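Stone, Sealer and Other Things I Was Sold

Sunday, January 26, 2020

My sister-in-law says I can't enjoy anything without checking the receipt first. She may have a point. We've had the stone shelf in the upstairs bathroom since last March and I have spent more time reading about it than any adult should spend reading about a shelf.

Quick background for people who came in after the tile posts. When we redid the bathroom I wanted the ledge beside the tub done in the same tile as the walls and be finished with it. One material, one grout, one thing to clean. The designer at Windberg, where we bought the tile, thought that would look "unresolved." I asked what that meant and she showed me a slab.

I will admit the slab was good looking. I will also admit that I asked what kind of stone it was three separate times and came away with three answers. The showroom tag said marble. The guy who cut it at Konstantinidis, a stone yard out past the county road, called it travertine the whole time he was measuring. The invoice says "natural stone, polished," and that's the only one of the three I fully believe.

Does it matter? According to the internet it matters enormously, and then you read further and the care instructions are the same. No vinegar. No lemon. No bathroom spray with a cartoon on it. Wipe up spills. Seal it. Both are mostly the same mineral, as far as I can make out, and both hate acid. So I've stopped asking.

What I haven't stopped asking about is the sealer.

Konstantinidis sold us a bottle of Drevedach, which is a penetrating sealer, with the instruction to put on two coats and redo it once a year. The bottle cost $27. Fine. Then a man who came to look at the shower door told me Drevedach was "all right for a powder room" and that what we really needed was Drillutport, at $90 for a smaller bottle, which supposedly lasts far longer. I asked how they know how long it lasts. He said it was tested. I asked by whom. He went back to looking at the shower door.

I've now read the back of both bottles (he left me a Drillutport flyer, and the hardware store had one on the shelf). They make the same promises in a different order. They both say the product "helps resist" staining, and any time a label says "helps resist" I hear a lawyer clearing his throat. Neither one says it prevents anything at all.

So this month I took everything off the ledge, the shampoo and the candle we never light and the dish with the one earring in it, and had a proper look at the thing under a decent light.

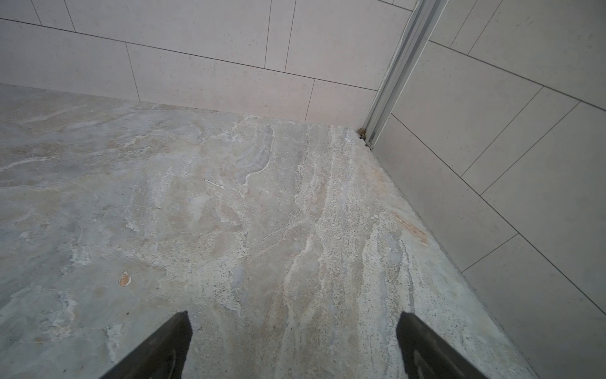 The ledge with nothing on it, rusty patch by the right wall included.

I'd forgotten how much goes on in it. With the bottles on, I mostly register it as gray. Cleared off there's beige and tan and a sort of soft blue-gray, and those white veins that branch and hook around. I like the veins. I didn't want to like them, considering what we paid, but I do. My husband thinks the blue-gray side looks like weather seen from a plane and has said so to everybody who's visited.

The lighter band on the right is where I part ways with the brochure. It's full of tiny pores and pits. "Character," the showroom said. Maybe! But I clean that shelf, and to me a pit is a place where soap can go live. I've been over it with an old toothbrush and a drop of dish soap and I couldn't tell you whether I got anything out of it. I suspect I mostly moved it from one hole to the next one.

And then the orange. There's a small rusty-looking patch close to the right wall and another little orange-brown spot on the left, lower down, with a slightly pitted middle. I have had four opinions on these.

Opinion one, from Konstantinidis, by phone: it's iron in the stone, it was always there, it's natural. Could be. I did go looking through my old pictures of the slab and every one of them is either blurry or has my thumb in it, so I can't prove otherwise, and I think he knew that from my voice.

Opinion two, from the shower door man: it's a stain, and it happened because we used the cheap sealer. He would say that.

Opinion three, from my husband: it's from his shaving cream can. He did keep a can there for a while. The trouble is that a can leaves a ring, and neither of these is a ring. He offered to take the blame anyway to end the conversation.

Opinion four is from Tiziana Longo, who lives two streets over and did tile work for years before her knees gave out. I trust her more than the others because she isn't selling me a bottle. She came up, got down close to it, ran her fingernail across the left spot and said she didn't know. I can't tell you how refreshing that was. She said rust in the stone and rust on the stone can look the same once it's set in, and that there's a paste you can try for it, a poultice, but that on a polished surface she has seen the paste leave a dull patch bigger than the stain it was meant to fix. Her advice was to put a plant on it.

I priced the alternative, naturally. To have somebody come out, hone down the top, repolish it and reseal it was quoted to me at $165, "starting." Starting is another word I don't care for. And when I asked whether that would take out the orange spots he said it would depend how deep they went, and the only way to find out how deep they went was to pay him to start.

I said no thank you.

The wall tile, meanwhile, has given me no trouble whatsoever. Large plain off-white rectangles with little specks in them, set staggered like bricks, thin dark gray grout. I fought for the dark grout when everybody told me white would be "fresher," and I'd fight for it again. I wipe it down when I remember to. It has never asked me for a sealer. (The grout is supposed to be sealed too, I'm told. By the people who sell it.)

I did run one small test of my own, for what it's worth. The fabricator says you can tell if the sealer has worn off by putting a few drops of water on the stone and waiting to see if it goes dark underneath. So I did that in three places, with a kitchen timer, and went and folded towels. After ten minutes there was no dark mark that I could see on the gray part. On the pitted band I honestly couldn't decide. It's so speckled to begin with that I was squinting at it from different angles and arguing with myself, and then I dried it off and still wasn't sure.

That was ten months after the first two coats, with two people and one bathroom's worth of splashing. I have no idea if it means that Drevedach works or that the stone never needed much help. To find out I'd have had to leave half of it unsealed, and I wasn't quite that committed. If any of you have done it, on a leftover piece or the inside of a vanity or whatever, please write in. I'd take one reader with an offcut and a cup of coffee over all the flyers in the hardware store.

For now the plan is this. I have nearly half a bottle of the $27 stuff left, so it gets one more coat in March, when I can have the window open. No poultice. Hand soap goes in the dish, the dish goes on a cork mat, and shaving cream has been moved to the cabinet, guilty or not. I'm leaving the shampoo in the shower where it should have been all along.

The plant I'm still thinking about. Tiziana has offered me a cutting from something of hers, but then I'd have a wet pot sitting on natural stone, polished, and I already know what the bottle says about standing water.

A couple of you asked about the bath mat from the last post. Returned it. It shed in the wash after they swore it wouldn't, and I'm still waiting on the refund.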